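Drumetex Artist Services
Minutes, roster and release meeting, March
Opened 2:00 p.m. Chair: Karla Salinas

1. Previous minutes
Approved with one correction. Item 4 should read "mixtape" in place of "album."

2. Skutgate single
Final master received and loaded to the distributor. The guest verse by Barajas was cleared on the publishing side. The master-side waiver is unsigned. Barajas's manager wants the feature credit in the title line and will not accept a credit in the metadata only. Chair noted that the change resets the distributor's review period. Agreed to make the change now and hold the release date.

3. Barajas radio interview
Comments made on air about Vavness were clipped and reposted by several fan pages. Vavness has replied twice on his own account. Chair reported calls from both managers. Neither side disputes the split on the earlier joint track. The disagreement is over who wrote the hook.
Decided:
No statement from the company.
No staff member to like, repost or comment on either artist's posts, including from personal accounts.
Session files for the hook to be pulled from storage and sent to counsel. Files to be copied, with originals left in place.
Request from Vavness to remove the joint track from streaming was declined pending counsel's reply.

4. Vavness club date
Venue capacity is 200. Guest list capped at 6 per act, same as last time. Sound check moved to 4:30 p.m. at the venue's request. Barajas had been penciled in as a surprise guest and is withdrawn. The opening slot goes to Skutgate, 25 minutes, playback from the house deck. Backup drive to be supplied by us.

5. Merchandise
Quote for T-shirts accepted at a run of 3000. Second quote was lower per unit but excluded neck labels and shipping. Artwork is approved for the front print. Back print is on hold until the tour dates are confirmed, as the present layout lists a city that has dropped out.

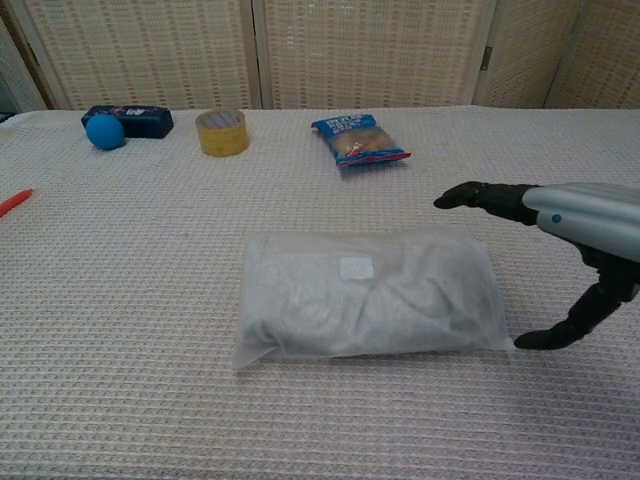
Payment terms are half on order and the balance on delivery. Chair to sign the order once the size breakdown is in. Online store to open for preorders after the single is out.

6. Video budget
Skutgate's director asked for a second shoot day. Declined. The existing allowance of $3000 stands and covers color and the clean edit. Any overage is recoupable and needs written approval first.

7. Other business
Password for the shared press inbox has been changed. Requests for access go to the chair.

Closed 3:25 p.m.

Actions
Salinas: master-side waiver, Barajas
Salinas: session files to counsel
Merchandise desk: size breakdown
Live desk: revised running order to venue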